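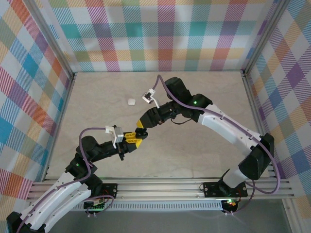
Two arms, one floor panel, plaid on three sides

Losing my guard mark halfway through an innings

Jatarus
June 28, 2022
I bat at 7 for Gistesley seconds, so by the time I get in the crease looks like a plowed field. I take middle and leg, scratch a mark with my spikes, and two overs later it has vanished under everyone else's boots. Last match we were chasing 198 and I was bowled behind my legs, standing somewhere near the return crease. Is there a trick to this, or do I keep asking the umpire? He has started sighing.

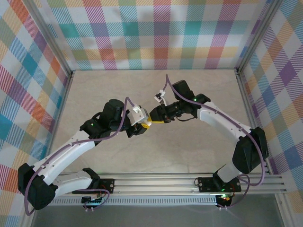 2 replies

Lecomte
Just ask again. It's his job. I once asked three times in an over and the only person who complained was the bowler. Also, have you tried batting higher up? Fresh crease.

Valtteri Karppinen

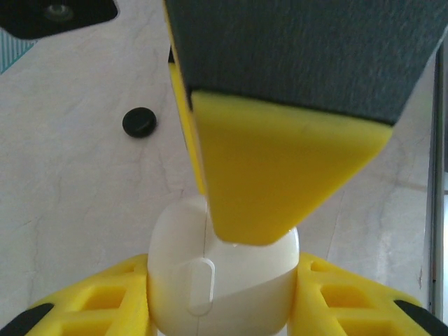

Spikes are your problem, I think. They tear the top off and leave a wide scrape that looks like every other wide scrape, and on a dusty pitch it fills in by itself. Use the toe of the bat, held upright, and press as well as drag. You want a narrow end doing the work, on the lines of that yellow tip with its rounded point, so the line comes out thin and fairly deep. Go over it between overs. Then pick something behind the bowler that lines up with your guard – a sight screen edge is good, a parked car is not, as I learned when its owner went home early.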